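Moten Practice Project: Good Practice for Shared-Table Work with Two-Handed Robots
Second Progress Report to the Funder
Prepared by Canan Kılıçarslan, project lead
Reporting period ending January

1. Purpose of this report

This report covers the second period of the Moten Practice Project. The grant supports the drafting, trial and publication of a code of practice for sites where a person and a two-handed robot work at the same table. The first report described the survey of existing site rules. The present report covers the first full draft of the code, the trials held at the Pravalitz site, and the changes we propose as a result.

2. Status against the work plan

The draft code was completed on schedule and circulated within the project in its second version. It contains three parts: setting up the work area, passing objects between person and robot, and stopping and restarting. The part on restarting is the least settled and is discussed in section 5.

Remzi Işık directed the trials at Pravalitz. A total of 151 handovers were logged during the period, all of them with light household goods. Glass, liquids, blades and heated items were excluded under the terms of the site approval and will remain excluded until the restart rules are agreed.

The training module for table operators is behind schedule. Two of its three units have been written. The remaining unit depends on the final wording of the restart rules, and we did not think it sensible to train staff on text that was likely to change. Cloltik, which is preparing the printed and screen versions, has been informed and has moved its delivery to the next period at no additional charge.

3. Rules for passing objects

The largest part of the trial work concerned objects that pass directly from a person's hand to a robot hand, or the other way. Most site rules collected in the first period either prohibited this or did not mention it. Staff at several sites told us that direct passing took place in any case, and that a workable rule would be more useful to them than a prohibition.

The draft rule reads as follows. The person holds the object by the side farthest from the robot. The person's fingers stay outside the closing path of the robot hand. The person keeps hold until the grip has been confirmed by the operator in a spoken word, and then withdraws the hand in a straight line away from the robot. The second robot hand remains still, with its fingers open, unless the task sheet calls for both hands.

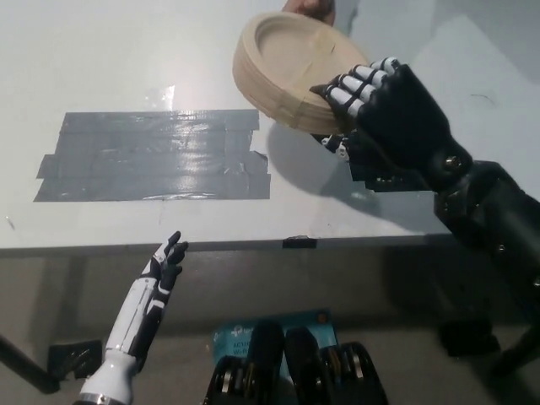
Handover trial with disposable plates: the person's fingertips at the far edge of the stack, the robot's right hand gripping the rim.

Stacked goods required more attention than we had planned for. A single solid object is either held or not held, and the operator can usually judge this from the side. A stack can be gripped firmly at one edge while the items farthest from the fingers are still able to slide. The log shows that operators gave the spoken confirmation at different moments for stacks, and that people at the table let go at different moments in response. Kevser Çetinkaya reviewed the log entries and recommended a separate clause. Under her wording, a stack is passed at a height low enough that a dropped item lands on the table, and the person supports the far edge until the robot has taken the full weight.

The clause has been added to the draft. Remzi Işık has asked that "full weight" be defined in terms an operator can check without instruments, and this is still open.

4. Setting up the work area

Dilek Karabulut revised the setup checklist after observing the first group of trials. The earlier checklist was long and was being signed without being read. The new one fits on a single page and is completed aloud by the operator and the person at the table together. It covers the following points.

Position of the stop control, touched by both parties before the start.
Table surface checked for lifted tape edges and for anything not on the task sheet.
Clips, brackets and stands at the table edge checked for clearance along the full reach of each arm.
Floor beneath the arms checked, and any item stored there recorded or moved.
Sleeves, lanyards and jewelry secured.
Names of the operator and the person at the table entered on the sheet.

The item on reflective surfaces has been kept in a separate note. Glossy tape and bright tabletops can return strong highlights to a head-level camera, and the sites differ widely in their lighting. We do not yet have enough material to write a rule, and the note only asks sites to record the surface and the lamps in use.

5. Stopping and restarting

All parties accept the stopping rule: anyone present may stop the work at any time, by voice or by the stop control, and is not asked to justify it during the session.

Restarting has proved harder to agree. Preben Fogh, our outside reviewer, holds that every stop should be followed by a complete repeat of the setup checklist. The Pravalitz operators consider this too heavy for stops lasting a few seconds — for example, when a person wishes to change their hold on an object — and are concerned that it would discourage people from calling a stop at all. The current draft requires the full checklist whenever a person has reached across the table edge or an object has fallen, and a shortened check of the stop control and hand positions in other cases. Mr. Fogh has agreed to review this wording against the trial log.

6. Budget

Spending is within the approved total. We request permission to move the unspent travel allowance to operator hours, so that the stacked-goods clause can be tried at a further site. Oral has offered table space for this purpose and has accepted the draft code as its house rule for the length of the trials.

7. Work planned for the next period

Agree the restart rules and close the open definition in the stacked-goods clause.
Complete the last training unit and pass it to Cloltik.
Hold handover trials at Oral under the revised checklist.
Issue the third version of the code for outside comment.

The trial log and the current text of the code are available to the funder on request from Dilek Karabulut.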